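# Do you believe the label on your takeaway cup? We need people who don't

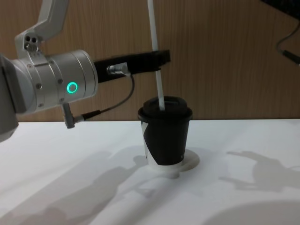 We are looking for adults in and near Solldale who buy hot drinks to take away and are willing to spend six weeks being difficult about it. You will keep the cups, look at them properly, fill in a short diary and come to two meetings. We will pay you, modestly.

## Why bother

In July we went through the public claims made by places selling takeaway drinks in Solldale and Mendcombe. "Kind to the planet" came up a great deal. So did "recyclable", usually with no word on where, or by whom, or whether the lid counted. We wrote to the sellers and asked. Most of the replies repeated the claim in a longer sentence.

We have no view yet on whether paper cups are better or worse than anything else. We have read several confident reports that disagree with each other, and at least two were paid for by people who make cups. What we lack is a dull, patient record of what happens to the things once the drink is finished: which bin, whose bin, lid on or off, rinsed or left on a wall.

## What you would do

- Keep a diary of every takeaway hot drink you buy over the six weeks. If you buy none in a given week, write that down too.
- Copy out any wording on the cup or lid about disposal, exactly as printed. If there is no wording, say so. Please don't fill in what you think it meant.
- Note where the cup ended up. We would rather have "left it on the train" than a nice answer.
- Bring your clean, dry cups to both meetings in the bag we give you.

The diary takes a few minutes a day. The last study of this kind we saw promised "seconds", and its diaries were mostly blank by the second week.

## Who we want

Anyone over 18 who buys takeaway tea, coffee or hot chocolate at least twice a week. You don't need to care about the environment. If you think the whole subject is a fuss about nothing, please apply, as our last group was full of people who already owned three reusable mugs and it showed in the results.

We can't take anyone who works for a café chain, a packaging firm or a waste contractor, or who lives with someone who does.

## Money

You will get £38 for each meeting you attend, plus bus fare. There is no prize draw and no voucher. We don't pay for the drinks, because people drink more when somebody else is buying.

## Who is behind it

The study is run by Brinirier, a small consumer research group. Part of the cost is met by the Yang Fund, which has no say in the questions and won't see the findings before you do. You are welcome to ask for the funding letter. We would ask for it.

Your diary is stored under a number, without your name. You can leave at any point and we won't ring you up to ask why.

## How to apply

Write to Brinirier, Box 1261, Solldale, with your age, the part of town you live in and a rough idea of how often you buy a drink. One paragraph is plenty. Tell us as well about any study you took part in that wasted your time, and how.

Applications close on Sunday, September 12, 2021. Everyone who writes will get a reply, including those we can't use.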